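What happens to a community newsletter when it goes quarterly? My term project on the Postholm Bulletin

Why I picked this

I grew up with the Postholm Bulletin on the kitchen worktop, usually under a mug. It's the newsletter of the Postholm Friendship Society, which runs language evenings, twinning visits and a big shared supper in May, and it used to come out every month. Now it comes out four times a year, in English and Danish, and I wanted to know if anyone still reads it (my gran does, but she reads everything).

My tutor wanted a question I could answer in a term, so I settled on this: do members of the three branches, Postholm, Fimstead and Gumer, use the Bulletin to find out what's on, or do they hear about it some other way?

How I went about it

I wrote a one-page survey and left paper copies at all three branches, plus a link in the spring issue. I got 197 forms back, which was miles more than I'd hoped for! Fimstead did best by a long way, probably thanks to the supper, where people had a pen in their hand for the raffle anyway. Then I sat down with 30 back issues and sorted every article into one of six types: branch news, event notices, travel reports, recipes, faith and reflection, and letters. Sorting took me a whole Thursday and most of the weekend after it, and I changed my mind about the travel reports twice. Some of them are really recipes with a train journey at the front.

I typed everything up and did the charts too. The first set came out with the Gumer and Fimstead labels swapped, so if you saw my draft poster, please ignore it.

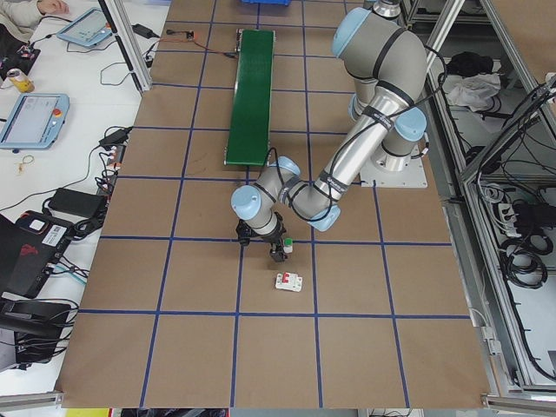
What I found

Most people who filled in the form do read the Bulletin, but they read it late. Event notices were the most common type of article in the old monthly issues and they're still hanging on in the quarterly ones, even though plenty of the dates have gone by before the thing drops through the door. Members in Gumer told me they rely on the noticeboard by the hall. In Fimstead it's mostly phone calls.

The bits people said they'd miss most were the letters and the recipes. Only 5 forms asked for more travel reports (sorry, travel writers).

The Danish pages surprised me. I'd expected them to be read by Danish speakers and skipped by the rest, but quite a few learners wrote that they use them for practice, with the English page next to it as a crib.

What I'd do differently

I'd ask people's ages. I left that off because it felt nosy, and then I wanted it for practically every chart. I'd also put the survey in both languages from the start.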